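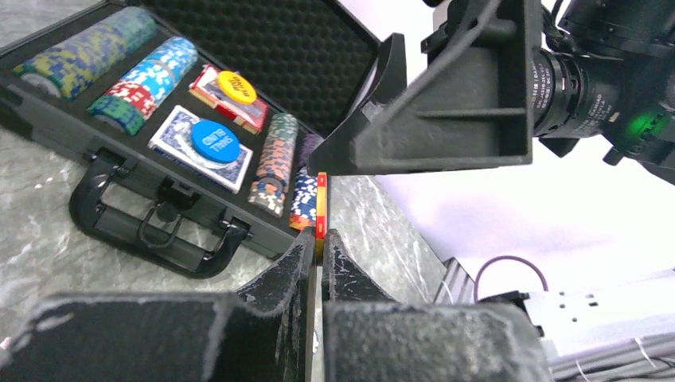 Open chip case with the foam-lined lid up

Foam in case lid shedding black crumbs on everything

I keep my poker chips in a Bomer case I bought used. Since September the foam in the lid has been leaving black bits on the chips and on the table when I open it. The case stays on a closet shelf and gets used maybe twice a month. Can I treat the foam or does it have to come out? And what do I stick new foam down with?

Wilma Haldane

pivafan36
It has to come out. Old foam breaks down and no spray will fix it. Peel off what you can by hand, then scrape the rest with a plastic putty knife. Get the glue off with rubbing alcohol, but try it on a corner first – it can dull some plastics. Measure the depth before you order. If the new foam is too thick the lid won't latch. I used spray adhesive on mine, light coat on both sides, wait 4 minutes, press.

Paterson
just vacuum it, mine did that for years

netuta_dan
Agree with the first reply. Wipe the chips with a damp cloth and dry them before they go back in. I skipped the glue and used double-sided carpet tape, and it has held for 2 years.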